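Prasbridge Automation Program
Thread: planning our equipment purchases for the coming year. We are posting this in parts for partner sites and for anyone preparing a similar budget. 1/13

The program runs tabletop work with pairs of robot arms. Each pair shares one counter inside a walled booth. The tasks are household ones: moving cups, setting coasters, loading trays. 2/13

We operate four booths today and have approval to plan for eight. The request goes to the finance office in August. Please treat everything below as a plan and not as an order. 3/13

First point. The arms are the line everyone asks about, and they are the easiest line to price. Two suppliers, Ondau and Graser, have sent written quotes for paired arms with grippers. Both quotes leave out mounting plates, rails and power supplies. We have asked each firm to quote again with those parts listed separately. 4/13

Second point. Cable parts need their own line. Last year we charged clips, ties and replacement leads to general supplies, and by spring we could not say what a single booth had cost us. The new plan gives every booth a cable kit and one full spare set held in the stockroom. 5/13

Third point. Booth materials. Wall coverings and countertops are changed between rounds of work, so they are budgeted as items with a short life. Posts and rails are budgeted once and kept. Sites that combine the two will find their second-year figures hard to defend. 6/13 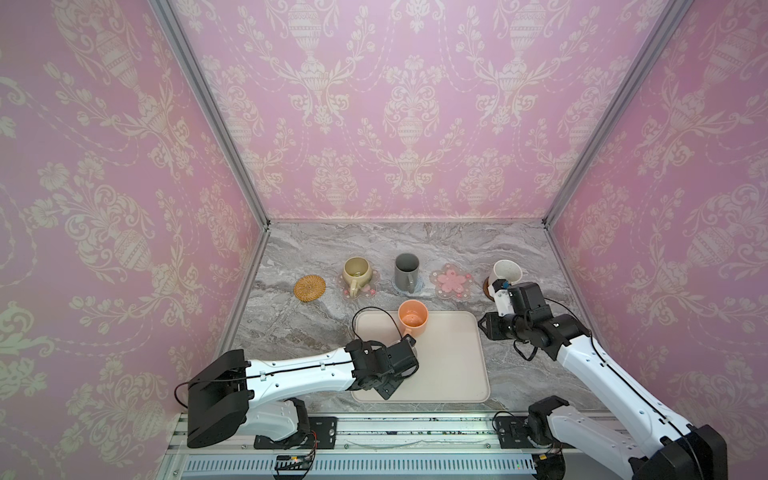

Mug and coaster task, two arms, marble-patterned counter.

Fourth point. Tabletop objects. A booth set up for this task needs mugs of different shapes and coasters in several materials, such as woven, clear and wood. Matching sets from one shop are cheaper but give the arms very little variety. We now buy singles, and we buy two of each ceramic item so that a chipped mug does not stop a session. 7/13

The object allowance in the draft is $1,634 for the four new booths together. It covers mugs, coasters, trays and storage bins. Reviewers have questioned whether this belongs in an equipment request at all. Our position is that a booth without objects cannot be used, and that the cost should be seen by the people approving the booth. 8/13

Fifth point. Spare grippers. The gripper is the part we expect to replace most often, and delivery from either supplier is slow. The draft includes one spare for every pair of arms. If the request is reduced, we will ask that this line be kept and that one booth be moved to the following year. 9/13

Sixth point. Service. Šimek holds our present maintenance agreement, which covers the existing booths only. Adding booths partway through the term would require an amended agreement. Sites with a similar contract should read the section on added equipment before they sign for any new arms. 10/13

Seventh point. Floor space and power. Each booth needs room for a person to reach the counter from the front and to get to the arm bases without moving the walls. Our second room has the space but too few circuits. The electrical work is listed under facilities, and it must be approved before delivery dates are set. 11/13

Items we have decided not to request this year: a third arm for any booth, a height-adjustable counter, and new office furniture for the operators' room. The last of these was a difficult choice and will be raised again. 12/13

Partner sites may request the blank budget sheet through the program office at Prasbridge. Please send comments on the draft before the end of July, and state which line number each comment refers to. 13/13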